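Tirnora arm and hand review: can it set a breakfast table yet?

Rating: 2 out of 4

The Tirnora is a single arm with a fingered hand, sold for light kitchen and counter work. We had it for most of June, along with the Vetance software that comes bundled with it. The question was simple. Can it do a chore you would otherwise do yourself?

Setup took 65 minutes, most of it spent on calibration. The instructions are clear, but the cables are short and stiff.

Wiping a flat counter went well. It covers the surface evenly and stops when you put a hand in the way. Folding dish towels did not go well. It can fold one in half if you lay it out flat first, and by then you may as well finish the job.

Serving food is where we spent the most time. The task was to pick up a croissant and put it on a plate. We used a toy one, which keeps its shape and doesn't leave crumbs in the joints. Put the plate too close and the thumb bumps the rim. Leave more room and it does better, though it is slow.
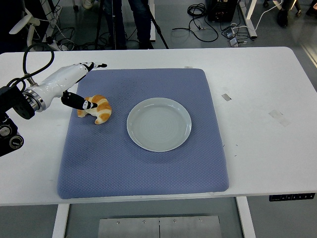 Soft surfaces help. On a bare table the fingertips tend to skid, while a padded mat lets them press down a little and get under the edges. The manual should say so and doesn't.

The older Gelance gripper is faster at this kind of pick, but it pinches hard and would flatten real pastry. The Rebelo is gentler and can't lift a full plate.

At $1,140 a month to lease, the Tirnora makes sense for a lab or a test kitchen. For a home, I would wait for the next version.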